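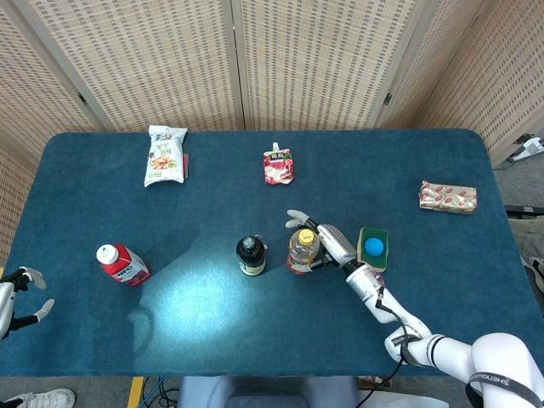
Sorting table, right hand on the bottle with the yellow cap.

Clubs > Robotics > Allum Group > Minutes

August
Minutes by Fasil Abera

ALLUM ROBOTICS GROUP, CLULLPORT
Minutes of the monthly meeting

The meeting was opened at 4.10 pm by Chae-won Kwon, who was in the chair. Apologies had been received from the two members of the software team who are on family holidays. The minutes of the previous meeting were read and accepted with one correction: under item 3, "left wrist" must be "right wrist".

1. Matters arising

The new table cover is fitted. The old one was reflecting too much light and the programme confused the reflections with objects. The teal cloth is better, but there is still a bright patch on it when all the ceiling lamps are on. Chae-won asked that the lamp nearest to the table stays off during the trials. Agreed.

The screen behind the table will remain where it is until the competition. Members are requested not to move it in order to pass to the cupboard, but to walk round.

2. Report on the sorting task

The task for the Wogan Cup is to take shop goods from a table and to put each of them in the correct place. Our training set now has 542 recorded trials. The following was reported by the arm team.

Bottles: The clear bottle is grasped well if the fingers close on the side, below the shoulder. The dark glass bottle is more difficult. The pale label is low down, and the programme often looks for it too high. It was proposed to record more trials with this bottle standing at different angles.

Pouch: The drink pouch with the spout falls when the hand approaches quickly. The approach speed will be reduced for this object only.

Bag and multi-pack: There was a long discussion about these two. The snack bag changes its shape every time it is pressed, and the gold wrapping of the multi-pack shines. One member suggested to remove the multi-pack from our list. Chae-won replied that the rules permit the judges to bring shiny packages, so we must practise with them. The suggestion was withdrawn.

Sponge and ball: The blue ball is placed on the green sponge so that it does not roll. The arm team wishes to keep this as the last object, because the time limit is counted from the first grasp and a dropped ball costs many seconds. The software team wants to take it first, when the table is still full and the ball cannot go far. No agreement was reached. Both orders will be tried and the results will be brought to the next meeting.

3. Left and right hand

The left hand is still waiting too near to the table while the right hand is working. In one trial in July the two hands touched each other, without damage. Fasil has written a new waiting position which is higher and further out. It must be tested with the arm at half speed before it is used in recordings.

4. Cables and floor

The cables in front of the table are to be tied together and brought behind the yellow tape line. This was already decided in June and it is not done. Fasil accepted the task. Members who stand beside the table during a trial should keep their feet and their bags away from the cables.

5. Money

The balance of the group is 1,160 pounds. The entry fee for the Wogan Cup is 50 pounds per team and must be paid before the end of the month. It was agreed to enter one team only. A second set of finger tips from Avell was discussed. The price has not been confirmed, therefore the decision is postponed.

6. Competition team

The rules allow four students at the table and one reserve. More members are interested than there are places. Chae-won proposed that every member who wishes to go should make one full run as operator, and that attendance also be considered. Accepted, with one vote against.

7. Any other business

The group now has 19 members. The key of the small cupboard is missing again. Whoever has it is kindly asked to return it to the school office.

A parent has asked if visitors may watch a trial. Yes, from behind the chairs, and only if Chae-won is informed before.

Actions

Fasil Abera: cables; test of the new waiting position.
Arm team: slower approach for the pouch; more recordings with the dark bottle.
Software team: both orders for the ball, with times written down.
Chae-won Kwon: entry fee; price of the finger tips.

The meeting was closed at 5.25 pm. The next meeting is in September, in the same room.

3 comments | 2 shares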